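Open day at Hivholm: notes on the handheld gripper sessions

Bravix held its July open day at the Hivholm building on Tuesday, and I went mainly for the data collection track. The arms downstairs got the crowd. I have seen enough arms sort enough blocks, so I signed in, skipped the keynote and went up to the second floor.

The talk there lasted 20 minutes and was given by an engineer from the Tanasarn group. Their policy is trained on recordings made by people using handheld grippers in furnished homes. There is no teleoperation stage. The operator closes the jaws by hand, the tool logs jaw width and pose, and the wrist view is stored with it. Their current set has 970 episodes, all household pickup and tidying, and they were frank that it is small. Episodes with a dropped object are kept if the operator recovers the grasp within the same take. Otherwise the take is thrown out. I asked whether the recoveries are labeled separately. They are not, and I think they should be.

Two points from the question period that I wrote down:

Jaw width drifts over a long session. They rezero after every 3 takes, fully closed with nothing between the pads. Someone from Hullby said they do it once a day and correct afterward in software. There was some disagreement about this and it did not get settled.

Soft objects are the weak category. A rigid cup gives a clear stop when the jaws meet it. Foam keeps giving, so the width reading at the moment of a secure grasp varies from one operator to the next. The proposed fix is to record motor current on the robot side and relabel, but the handheld tool has no motor, so I don't see how that transfers to the human takes. The answer I got was "we're working on it."

After the talk I read through the sample takes on the laptop by the door. Most of them use two operators' worth of hands in a lived-in room, with the clutter left as it was. That seems right to me. A policy trained on bare tables fails the first time it meets a bed cover. 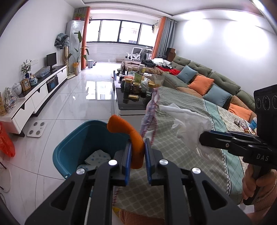

Leanne Ashworth
Controls engineer, writes here about grippers and motion

The curved foam is a good test piece for the reasons given above. With a blue pad on each side, it is held at one end and the rest is free to bend, so the pose of the jaws says little about where the far end is. I would like to see the basket takes scored by where the object lands, with jaw pose as a secondary number.

Slides are supposed to go up next week. I still need the pad hardness figures, and I have 4 more questions about the rezero procedure that I'll send by email.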